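Lecture 13 — Perception for hands that move (wrist views, self-masking, what to feed the policy)

Notes by H. Bråten, typed up fast after class, tell me if something is wrong. Lab 2 handout is separate.

Recap from last time
Forward kinematics gives you where every link should be. Camera calibration gives you where the lens is relative to the wrist. Put them together and you can predict which pixels belong to the robot. Today: why that prediction is a bit off, and what to do.

1. Frames
Base, wrist, camera, fingertip. Four frames, keep them straight. Most bugs in last October's projects were a transform applied the wrong way round. Write T_wrist_cam, never just "T". If your point cloud swings the opposite way when the wrist turns — you inverted it.

Hand-eye calibration: move wrist to many poses, look at a fixed board, solve AX = XB. Needs rotation about at least two different axes. Pure translation tells you nothing usable about the rotation part. People try it every year.

2. Self-masking
Goal: mark robot pixels so the floor/object segmenter ignores them. Three ways, cheap to expensive.

Static mask. Draw it once by hand. Fine for parts that never move relative to the camera. Useless for fingers.

Rendered mask. Take joint angles, render the model from the camera pose, dilate. The Madigan node does this. Default dilation is too small for soft covers, because the cover is not in the model and it creases when the wrist bends.

Learned mask. Small network, image plus joint angles in. Limetti ships with one. We retrained on 94 hand-labeled images, enough for the fingers, not enough for shiny metal.

Combine 1 and 2 for the lab. Learned one is optional.

3. Time stamps
Joint states and images do not arrive together. In our logs the image is 105 ms behind at worst. At slow speeds who cares. At fast finger closing the rendered mask lands on the wrong place and you get a ghost finger in the segmentation. Interpolate joint angles to the image stamp, not the arrival time!! Distum keeps both stamps in the log, use the first.

4. What confuses the segmenter
Close-up stuff out of focus. Edges are soft, so the network calls them background or invents a big flat object. Threshold on depth if you have it, but depth is usually invalid that close anyway.
Specular highlights on metal. Look like holes or small bright objects.
Lines on the floor. Good features for tracking, but a line passing behind the fingers gets split and the tracker may start a second ID on the far side. Merge by direction and offset.
Carpet texture. Fine streaks, lots of weak corners. Raise the corner threshold befor you do anything else. 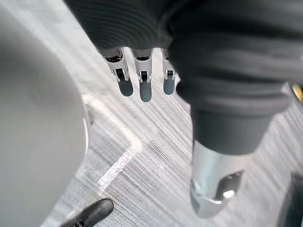
Fig. 13.2. Wrist view, three fingers over carpet with a white line.

Work through this one at home. Which pixels would a static mask handle, which need joint angles? The ribbed covering takes up most of the top and right, so check how much image is left for the floor. Then the metal tip — highlights along the curve, expect trouble with a plain brightness threshold. For the white line, fit both legs and intersect them to get the corner, dont rely on the corner detector, the stripe is blurred. Big pale shape on the left: no texture, so feature matching gives you nothing inside it.

5. Into the controller
Masked image goes to the planner node (Sternska in our stack). Pass the mask as its own channel. Filling masked pixels with black makes a fake edge and the policy learns the edge. Seen it happen, took us a week to find.

If masked area goes over your limit, hold position and re-plan the wrist. Choose the limit from your own logs and write down how you chose it.

To do before lab
Run calibration check, residual per pose and not only the mean. Plot image stamp minus joint stamp. Read the section on AX = XB agian.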